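We use cookies to remember your basket and to see which pages are read. Accept | Settings

Gostow hand gripper pair, kit for home and shared workshops

The Gostow is a pair of hand-held grippers, one for each hand, sold as a kit for people building their own two-arm setup. You hold the grippers and do the job yourself, and the recordings are then used to teach the arms. The kit can be put together on a kitchen table or a shared bench with ordinary hand tools. No soldering is needed.

Each gripper comes as a set of flat parts with a bag of screws. The top plate goes on last. It has small bolt holes for whatever sensor or marker you want to fit, and we do not supply the sensor. The cable leaves from the back of the body and should be led down your side of the table so that it stays clear of the jaws.

Allow 45 minutes for the first gripper. The second goes faster. Tighten the jaw screws until the jaws close without play, then back off slightly if the trigger feels stiff.

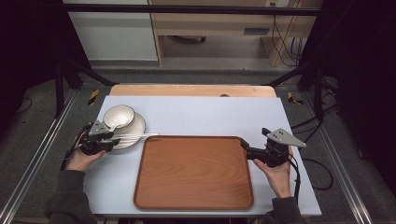
Gostow pair in use: left jaws at the chopsticks, right gripper beside the tray.

Laying a table is a good first job. Thin items such as chopsticks show up badly aligned jaws very quickly, and a bowl on a saucer will tell you if your grip is too high. Start with one item at a time and bring in the second hand later. A serving tray with a raised rim is easier to hold than a flat board.

We suggest a fixed work area with a plain top. Aluminium extrusion makes a good frame and is easy to alter. If you share the workshop, mark the corners of your area with tape so the table goes back to the same place after other people have used it.

In the box
2 gripper bodies, left and right
2 triangular top plates
2 cables
Screws, spare jaw pads and a hex key
Printed build guide

Weight of one finished gripper: 261 g
Jaw opening: 80 mm
Cable exit: rear
Body colour: black

Spare parts are sold separately under the name Disura. Jaw pads wear first and can be changed without taking the body apart. The older Softić jaws do not fit this model, as the screw spacing is different.

Kits are packed to order. Orders placed in December go out in the new year. If a part is missing or bent, write to us with the bag number printed on the label and we will post a replacement.

Newsletter: get build notes and stock news by email. Enter your address to sign up. You can unsubscribe at any time.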